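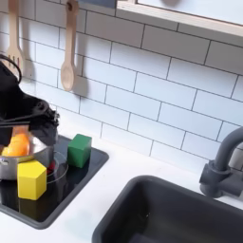
Cunorik: Teaching a Robot Arm Kitchen Tasks by Remote Control

Final Report, Undergraduate Design Project

1. Purpose

The Cunorik project set out to determine whether students with no background in robotics could teach a single arm to move objects in and out of a pot. Task instructions were not written as code. An operator moved a hand controller, the arm followed, and the joint positions and camera views were saved together as one demonstration. The saved demonstrations were then used to train a control policy.

2. Work Area

All demonstrations were given at a toy play kitchen with a cooktop, a sink and a tiled back wall. The small scale suited the reach of the arm, and the toy food and blocks could be handled many times without damage. Items were rearranged between runs so that the policy would not depend on one fixed layout.
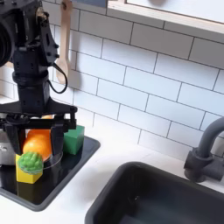
Figure 2. The gripper holding an orange over a black tray, with the yellow and green blocks nearby.

3. Method

Three operators shared the work. Each completed a practice period of 13 runs, which were discarded, before any recording was kept. The team then collected 300 demonstrations using Wultumero, the recording program written for this project. A run was kept only if the object was released at its target and the arm returned to its rest position. Pauses longer than a few seconds were trimmed from the start and end of each file – operators often waited before the first move – but never from the middle.

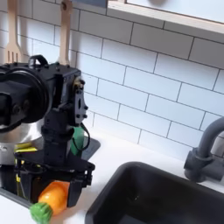 Cheung Hall Robotics Club, Student Projects Section

4. Observations

Rounded objects called for more care than blocks. When the jaws closed off center, a round item tended to roll, and operators learned to approach slowly and correct the wrist angle before closing. Lowering the gripper into the pot was the slowest part of most runs. Depth was hard to judge from a single view, and a second camera was added in November for this reason.

Differences in style between operators also affected training. One operator moved in short, separate steps, while the other two used longer, curved paths. Policies trained on the mixed set hesitated more often near the rim of the pot. The team therefore agreed on a common approach path and recorded the affected runs again. 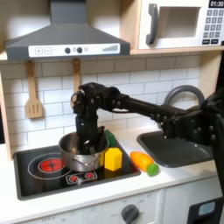 Why was the arm not simply guided by hand?
Hand guiding was tried first, but the operator's arms blocked the cameras, and the recorded views did not match what the robot would see when working alone. Remote control kept the operator out of view.

5. Remaining Work

The demonstration files are stored in the Flesta archive under project number 1723, along with the operator instructions and the trimming script. The next student team is asked to test the policy with objects that were not used in training and to record failed runs as well as successful ones. Requests for access to the controller should be made at the club office before noon on Friday.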